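Review: the Orel home helper, a fortnight of chores

Posted 09/09/2019

So I have finally spent proper time with the Orel, the wheeled one with the single arm that everybody at work keeps sending me videos of. Perlow, who bring it into the country, run a try-it-yourself programme at their Sturkisholm showroom, and I signed up back in June and then more or less forgot about it until the email came. Thirteen chores, they said, pick whichever you like from the list, come as often as you want for two weeks. I went a lot. My tea went cold at home most evenings and I regret nothing!

First the dull bits. It costs 622 a month on the lease plan with servicing thrown in, and you pay a 200 deposit before they'll even book the delivery van. It weighs 82 kilos, so if you live up a flight of stairs you can stop reading now. It's quieter than I expected (a bit like a fridge that has just kicked in) and the charging dock is no bigger than a bathroom bin. Setting up a new room means pushing it round by the handle at the back while it builds its map, and I quite enjoyed that, it's like walking a very heavy dog.

Now the chores, and I'll start with what it does well, because I went in expecting to moan the whole way through. Fetching is lovely. You tell it "the blue mug" and off it goes, and as long as the mug is standing by itself on a flat surface you'll get it back in one piece. Picking socks off the floor, also good. It's slow, mind. A sock takes it as long as it takes me to do the whole bedroom, but I wasn't in the room, I was having a biscuit. Wiping a table is fine if the table is clear, and useless if it isn't, since it treats the salt pot as part of the furniture and wipes very politely round it.

Loading a dishwasher I'd call half there. Plates yes, bowls sometimes, cutlery no. It gets hold of one fork, thinks about it, puts it down in the basket, and goes back for the next one, and by then you've lost the will. The fabric jobs are where it gets stuck in earnest. I gave it a tea towel to fold and got back something like a pasty. A fitted sheet I didn't even try, I can't do those myself.

The bedroom jobs were what I really wanted to see, as that's the room I never tidy. Drawers, curtains, cables, the stuff that makes you sigh at ten at night. None of it sounds hard. A drawer with a round wooden knob, you hook two fingers behind it and pull, you don't think about it at all. A long pleated curtain, you grab a handful and walk. And a thin white charging cable lying in a loop on the floorboards is to my mind the single best test you could set one of these machines, because it has no proper shape and it's lying flat and one end of it is plugged in. 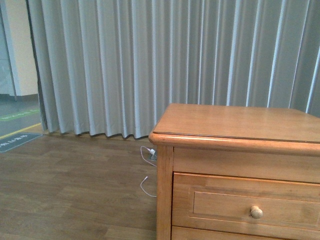
Drawers it can do, but you want to try it on a chest that's half full of jumpers before you sign anything, was what Jitpraphai wrote under my first post about this, adding that theirs at home had pulled the whole bedside table along with it twice and that they'd ended up putting rubber feet under the legs. The curtain had been no trouble for them once they'd shown it where to take hold. The cable they'd given up on.

I think that's fair, and it's close to what I got. With the top drawer it took a few goes to find the knob, the fingers closing just short and then just to one side, and when it did get a grip it pulled dead straight and quite nicely. Closing was better still, it simply leans. Putting things away in the drawer is another matter. It drops them from a bit of a height and doesn't press down, so with anything bulky you get a sleeve hanging out and the drawer stops on it, and the Orel will stand there and tell you the job's done.

Curtains, I was impressed! It pinches the edge low down and rolls along sideways, and the whole lot comes with it. You do have to keep the floor clear along the way though, and that brings me round to the cable again. It will drive up to one, stop, announce an obstacle and ask you to move it. Which, fine, it's safe, I'd much sooner that than having it wrapped round the wheels. But a chore robot that asks me to tidy up so that it can tidy up is a hard sell at that price. I did get it to pick a cable up on my last visit. It took hold somewhere in the middle, lifted it, and then had no plan for what came next, so it held it in the air until I said stop.

A few small grumbles. The voice can be turned down but not off. The phone app logs you out if you so much as look at another app. It wants the big light on, so forget having it potter about in the evening with just the lamp. And the fingertips are a soft grey rubber that picks up fluff like you wouldn't believe, and there's no brush in the box.

Would I have one? At home, not yet, no. If I had a small guest house with a lot of identical rooms I'd think about it much harder, because once it has learnt a curtain it knows that curtain, and it never gets bored of opening it. I could see it in the back of a shop too, fetching and carrying between shelves while somebody with actual hands does the folding. For one person with one messy bedroom it's a lot of money for slow socks.

Perlow tell me a new set of fingers is coming with a narrower tip, meant for handles and thin things, and that existing leases get the swap free. I've put my name down to go back for that. I'm taking my own charger lead and a very full drawer's worth of jumpers.

Three stars out of five, and half of one of those is for the curtains.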